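What we've been reading at bedtime

Dec 15, 2024

I have finally finished Sangkhawat, the big family saga by Thongchai Nakpan that my sister pressed on me back in March, and oh, I did love it in the end! All 583 pages of it (I read the last 90 in one go with the tea going cold beside me). It's slow to start, I'll give you that, and there are so many cousins that I kept a list on an old envelope, but once the grandmother sells the boat you won't want to put it down.

The children, meanwhile, are deep in the Ronell books by Prasert Nuchit. We're on number 6, the one where Ronell gets locked in the clock museum with her dreadful uncle, and we manage up to two chapters a night if everybody has brushed their teeth without a fuss. My youngest does all the uncle's lines in a growl, which makes the sad parts rather hard to get through.

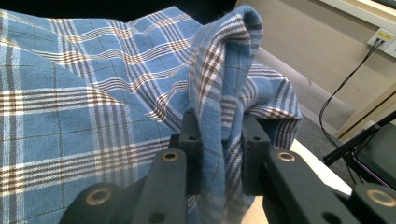
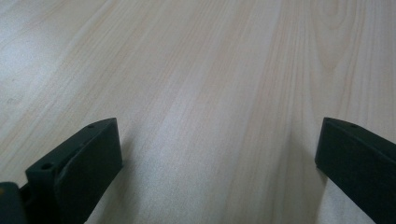 Next on the pile

A slim one called Dralter, only 92 pages, about a lighthouse keeper and a lost dog. After that I may go back to Nakpan's short stories, if the library still has them. Do tell me what you're reading, I always write the titles down.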